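Filto

Filto is a mail-sorting program for desktop computers. It runs between a mail server and the user's ordinary mail reader, and it files incoming messages into folders according to a short list of plain-language rules. It is developed by Erkham, a small software house, and is best known for its rule language, Lamatari, which remains one of the most readable ever written for the job.

Background

Most mail readers come with some kind of rule editor, usually a window full of drop-down menus. These work well for simple cases, but long lists of them become hard to read and harder to fix. Erkham's programmers had been sorting their own support mail with a set of scripts, and the scripts had grown to 1091 lines before anyone tried to replace them. The first working version of Filto did the same work with 54 rules, a wonderful piece of trimming that is still mentioned in the program's manual.

The early releases ran only from a command line. Version 2 added a settings window, a live preview and support for several mailboxes at once, and it is the version most users have in mind when they talk about the program today.

The Lamatari rule language

A Lamatari rule is a single sentence ending in a period. It names a part of the message, a test and an action. A typical rule reads:

when subject has "invoice" move to Bills.

Tests can be joined with "and" or "or", and a rule can be switched off for a while by putting the word "skip" in front of it. Rules are read from top to bottom, and the first one that fits a message wins unless it ends with "then continue". The order of the list matters a great deal, and moving one line up or down can change where a whole day's mail ends up.

Names and accents

Filto's treatment of names is one of its finest features. Many older sorting tools compared text byte by byte, so a rule for Ó Dubhghaill would miss mail from the same sender written as O Dubhghaill, or with the accent stored as a separate character. Lamatari folds all of these together by default. A user who needs an exact match can add the word "exactly" before the name. The Ó Dubhghaill case is used in the manual as the standard test for this behavior, and longtime users often call the feature by that name.

Preview

The preview pane runs the current rules against the last 1000 messages and shows where each would go, without moving any of them. Changes appear as the rule is typed. It is a delight to use, and it makes mistakes easy to catch: a rule that is too broad fills its folder at once, and one with a misspelled word leaves it bare. Clicking a message in the preview highlights the rule that claimed it. 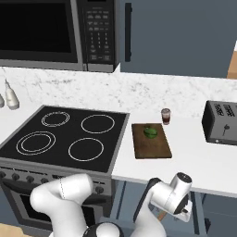

Preview results can be saved to a text file and compared with a later run. This is handy when a long rule list is being cleaned up, and it lets two people working on a shared mailbox see exactly which messages a proposed change would affect.

Storage and backup

Rules are kept in one plain text file, which can be opened in any editor and copied from one computer to another. Filto saves the previous copy each time the file changes. Message contents are never written to this file. The program keeps a separate log of every move it makes, and any entry in the log can be undone as long as the message is still in its new folder.

Limitations

Filto does not look inside attachments, although it can test their names and sizes. It has no spam scoring of its own and relies on whatever marks the mail server has already added to the headers. Shared calendars and contact lists pass through untouched.

See also

Email filtering
Mail server
Regular expression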